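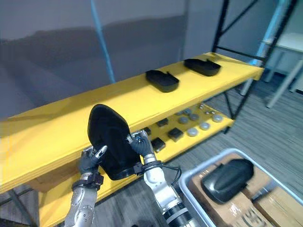 Pelludora: two-handed handling of shell parts
Progress report to the Trivholm fund, 2021-10-02

Summary
The work is on plan, if the plan is read generously. We promised a method for teaching a two-armed robot to pick up and turn curved shells with both hands, learned from recorded human-guided runs. We have the method. It likes some shells more than others.

Data
We have 557 usable runs. Runs where a shell was dropped are kept in a separate set, which has grown into a respectable collection in its own right.

Method
The earlier model planned each arm by itself and hoped they would agree. The new one, which we call the Ahmadpour variant in our notes, predicts both wrists together and adds the wrist view to the head view. On the test set it completed 70 per cent of lifts. Most of the failures come at the turn, when one hand decides the job is finished and the other has not been told.

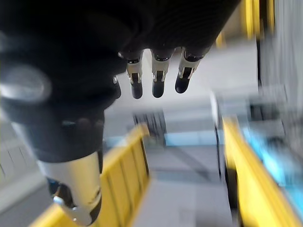
Wrist view with the hand over the work area. Motion blur of this kind is the main weakness of the added input.

Blur costs us more than we budgeted for. Dropping the worst wrist frames helped a little. Slowing the arms helped a good deal, though it does nothing for the cycle time we quoted in the proposal – a figure we now regard with some affection.

Spending and next steps
Zovo delivered the spare fingers 6 weeks late, and the budget line for repairs is nearly used up. We ask to move the unspent travel money across. In the next 4 months we will retrain with shorter exposure on the wrist camera and repeat the full test set at both speeds.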